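Filed under: Workshop Days, Fabric & Trim

Fabric Board Day at Hayashi

October 27, 2018

Well, we finally had our fabric board day! The short version for anyone new: we trim plain white boards with strips of fabric, and they go up in the front hall at Surutero in January, when the walls look so bare after the holidays. Last winter I used paper and it curled before the month was out, so this year I talked everybody into cloth (you're welcome). I bought 330 feet of white cotton from Avden and tore it all into strips at my kitchen table, and I'm still finding threads in the silverware drawer.

Corners first

I always start at the top corners. If those sit right, the rest of the strip more or less falls into place, and if they don't you'll be fussing with it all afternoon. The fabric looks like a crumpled mess along the far edge at this stage and I kind of love it that way. Both top corners of the board are getting attention at once, with a loose end trailing off to the right.
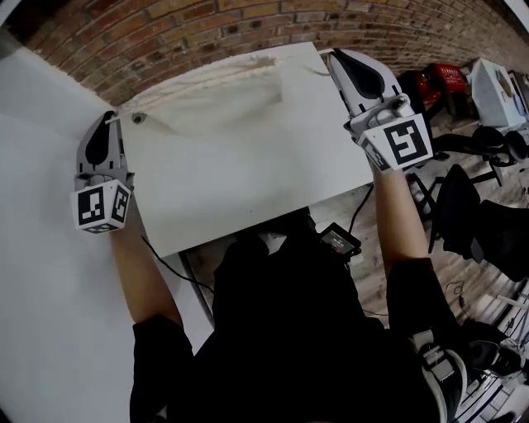
Heads down

It got very quiet in the room for a while, which almost never happens with this bunch! I had a playlist going and forgot to turn it back on after lunch. The gathers take patience, and I tell people to go for small and uneven, because big neat pleats look like a tablecloth at a banquet. Such concentration: black T-shirt, bent way over with the head down, a little spot of red up top and the brick wall for company. My back hurts just looking at it.
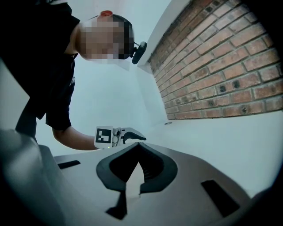 Do I need to iron the strips before I put them on?

I wouldn't bother. Torn cotton has a soft, rumpled edge that gathers nicely as it is, and ironing makes it want to lie flat. If a strip has been folded in a drawer for months, shake it out and hang it over a chair overnight.

We have 8 boards left to trim and plenty of cotton, so come to the next one if you can. Bring your own scissors, please. Mine are from Jevico, and I want them back in my bag when I go home!

Contact | © 2018 Fabric Board Days | Back to top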